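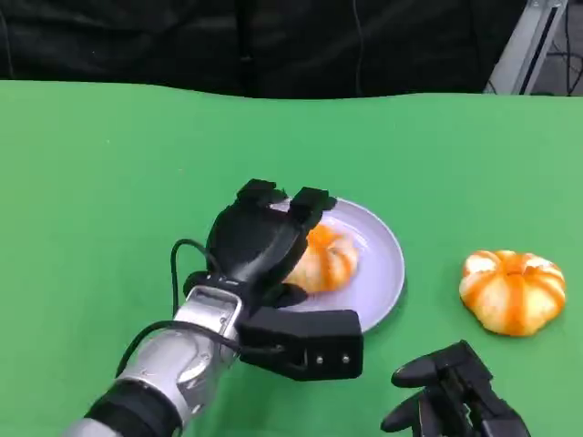
According to one guest on our August lake tour, the trains and hotels were good, but what she remembers is the guide who knew when to stop talking. We are now looking for more guides of this kind.

Noguchi Rail Holidays needs tour leaders for the coming season. You travel with the group from Stutov to the coast and back, 11 days each time, and you take care of tickets, luggage and dinner times.

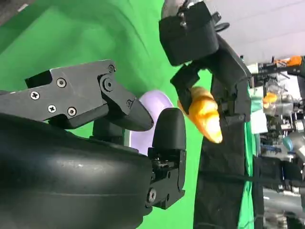 Brayden Vachon
Tour Operations Manager

We ask for good spoken English and one more language. Experience with groups is welcome but it is not required. You must be able to walk on steep paths and stay friendly at 5 a.m. when the early train is late.

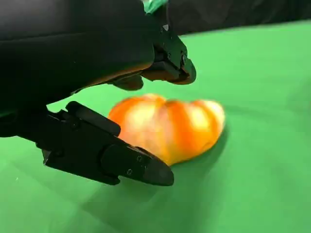 What we pay

Each tour is paid with 1,403 euros, and meals and rooms are included. New leaders first join one tour as assistant, for 500 euros.
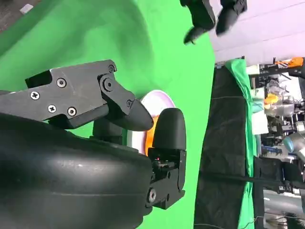
Gripper, side view

Please send a CV and a short letter to the Stutov office before the end of August. We answer every letter.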